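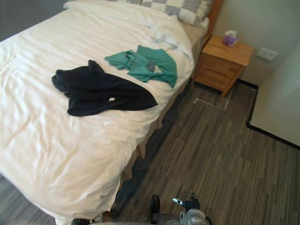 论文 > 居家与日常生活研究 > 衣物整理 > 第4节

4 床面上的衣物：对“暂放”一说的检验

4.1 问题的由来

关于家庭收纳的文献里，有一个说法被引用得很多，检验得很少：衣物出现在床上，是“暂放”。按照这个说法，床是衣柜与洗衣篮之间的中转站，衣物在此停留片刻，随后各归其位。Kandach分类法把床面列为“过渡面”，与门厅的长凳、楼梯的扶手归在一类；Harb问卷则直接问受访者“您是否会把衣服暂放在床上”，选项从“从不”到“每天”。两种工具都预设了停留是短的，也预设了当事人知道衣物接下来要去哪里。我们对这两点都有疑问。

疑问首先来自措辞。“暂放”这个词已经包含了对结局的判断，受访者只要选了它，就等于承诺会收拾。很难想象有人在问卷上写自己把衣服“长期放在床上”，尽管床尾搭着的外套可能已经在那里过了好几夜。Masri在预调查阶段把题干里的“暂放”改成“放”，再请同一批住户作答，有几户的答案往“每天”的方向挪了一格。样本太小，我们不打算据此下结论，但这足以让我们不再愿意沿用原来的题目。

其次是观察时点的问题。整理类研究偏爱“整理前”和“整理后”的对照，中间那一段往往没有记录。图1中的床就属于这一段：白色被子已经铺在床上，但整面都是皱的，上面摊着两件衣物，一件深藏青色、近乎黑色，一件蓝绿色，都没有叠，彼此之间隔着一条白色的被面。若按Kandach分类法，这张床应记为“过渡面，占用”。可是单凭这样一个瞬间，我们并不知道这两件衣物是刚从身上脱下来的，还是刚从衣柜里取出来的；是等着叠，还是等着穿。分类法给了一个确定的名称，名称背后的事却没有确定。

4.2 材料

本节使用的材料来自Prarkilau和Wunura两地的81户住户，记录期为5周，于八月结束。住户用纸质记录单登记卧室床面上的衣物，每次登记包括时间段、件数、衣物状态（叠好、摊开、团起、挂在床沿）以及登记人自己认为的“下一步”。共收回可用的登记716条。登记时间由住户自定，多数集中在起床后和睡前，白天的记录稀疏，这一点对后文的解释有影响，我们会再提到。

需要说明的是，“床面”的边界并不像看上去那样清楚。枕头上的睡衣算不算？搭在床头板上的毛衣算不算？我们的规定是：凡与被子、床单或枕头直接接触的都算，只接触床头板、床围或床头柜的不算。Smadi不赞成这条规定，他认为床头柜上的衣物与床上的衣物在使用上没有差别，人坐在床边，伸手便能够到。他的意见有道理，但若采纳，床边的椅子也得算进来，接着是椅子旁边的地毯，我们找不到一个可以停下的地方。最后仍按接触与否来定，并承认这样会漏掉一部分。

4.3 “下一步”的可靠程度

记录单上“下一步”一栏最让人期待，结果也最让人失望。绝大多数登记都填了，填得也很顺畅：“叠好放回抽屉”“拿去洗”“明天穿”。问题在于，这些答复与后续登记常常对不上。一件前一晚注明“明天穿”的衬衫，次日睡前仍以同样的状态出现，旁边又写着“明天穿”。若把每一条都当作独立的意向，这件衬衫看起来是一件很受重视的衣服；若把它们连起来看，它只是没有被动过。

有人会反驳说，意向与行为之间本来就有距离，这并不新鲜。我们同意。但既有研究正是用意向来定义“暂放”的：打算拿走，便是暂放。一旦意向不可靠，这个类别就失去了依据，剩下的只是“床上有衣服”。我们认为，在没有更好的办法之前，老老实实写“床上有衣服”要好过写一个听起来更有解释力的词。

同样的怀疑也应当用在我们自己的材料上。住户知道有人会看记录单，“下一步”这一栏又排在最后，像是要求给前面的内容一个交代。Masri在回访时听到一位Wunura的住户说：“空着不好看，就写了要洗。”这件衣物后来有没有洗，她自己也记不得了。我们没有理由认为她是唯一这样填的人。

4.4 衣物的状态能说明什么

另一条常见的推论是由状态推断去向：叠好的等着收，团起的等着洗，摊开的等着穿。Harb问卷的使用手册把这条推论写成了编码规则，编码员不必询问住户，看一眼便可归类。

我们认为这条规则站不住。首先，摊开与团起之间没有明确的界线。衣物落在松软的被子上，形状既取决于怎样放下，也取决于被子本身的起伏和布料的厚薄。再看图1中的两件，说它们摊开可以，说它们皱成一堆也说得通：深色的那件形状不规则，一头伸向左上方，另一头向右拖出去；蓝绿色的那件有好几道褶，一角向右垂下。Masri和Smadi起初各自判断，一个记为“摊开”，一个记为“团起”，讨论之后仍各执一词。若两位参与设计记录单的人尚且如此，编码规则所宣称的一致性恐怕主要来自培训时用的样例太典型。

其次，深色衣物的褶皱不容易看清，浅色衣物的褶皱在白色床品上也容易被忽略。这会不会造成系统性的偏差，我们没有专门检验，只能指出使用手册里对颜色只字未提。有意思的是，手册对衣物标签倒有一条说明，认为标签朝外表示衣物被翻过面，因而多半待洗。图1中深色衣物靠近中间的地方有一小块白色，像是标签。仅凭这一点就把它归入待洗，我们觉得过于大胆。不少上衣的标签缝在后领内侧，平放时领口一张便会露出来，与翻没翻面无关。

4.5 铺床与不铺床

还有一种意见把床面衣物与铺床习惯联系起来，认为铺好的床会“劝退”衣物，人不愿意弄乱刚拉平的被子。这个说法在家居刊物上很流行，引用它的论文通常也只是互相引用。我们的记录单里有一项“被子是否铺好”，原本打算用来检验它，现在看来这个打算过于乐观。

困难在于，什么叫铺好。有的住户把被子拉到枕头处便填“是”，有的要把四角掖进去才肯填“是”。被面有褶、床尾有大的折痕、枕头露出一部分，这样的床在两地都有人登记为铺好，也都有人登记为没铺。于是我们得到的与其说是床的状况，倒更像是各人对自己要求的高低。要求高的人填“否”多一些，可能也更勤于把衣服收走；若真是这样，表面上会出现铺床与衣物多少无关、甚至相反的结果，而背后什么因果也没有。

Smadi曾建议只比较同一住户在不同日子里的登记，以避开个人标准的差异。我们试过。能够用于这种比较的住户不多，因为多数人从头到尾只填一种答案。剩下的登记方向不一，有的住户在铺好床的日子里床上衣物更多，理由也很平常：被子拉平之后，正好有一块够大的地方可以摊衣服。这与“劝退”之说正好相反，不过我们同样不准备拿它另立一说。

4.6 对既有数字的保留

文献中另有一项访问了600户的调查，常被用来说明床面衣物“普遍且短暂”。普遍这一半，我们没有异议。短暂这一半，依据的是受访者对停留时间的回忆，而题干用的仍是“暂放”。我们没有能力重做那样规模的调查，只想指出，一个在题目里就写好的答案，不会因为问的人多而变得更可信。

我们自己的登记也不能给出停留时间。白天记录稀疏，两次登记之间衣物可能被拿走又放回，也可能被换成颜色相近的另一件。住户很少写明是哪一件，“蓝色上衣”在同一户的记录单上可以指好几件不同的衣服。要回答停留多久，至少需要给每件衣物编号，再请住户忍受更频繁的登记，而这样的登记会不会改变他们放衣服的习惯，又是一个问题。Prarkilau有住户在记录单背面写道，为了少填几行，她后来干脆把衣服放到了椅子上。

因此，下一节的分析只使用“有”与“无”以及件数两项，不使用“下一步”，也不沿用“过渡面”这一名称。状态一栏保留在附表中，供愿意重新编码的读者使用，两位作者意见不一致的登记均标注了双方的判断。

相关文章
椅背上的外套：卧室座椅用途的再考察
Harb问卷中的时间副词及其影响
叠还是挂：Wunura住户的衣柜使用
床头柜抽屉里有什么
Kandach分类法使用札记（二）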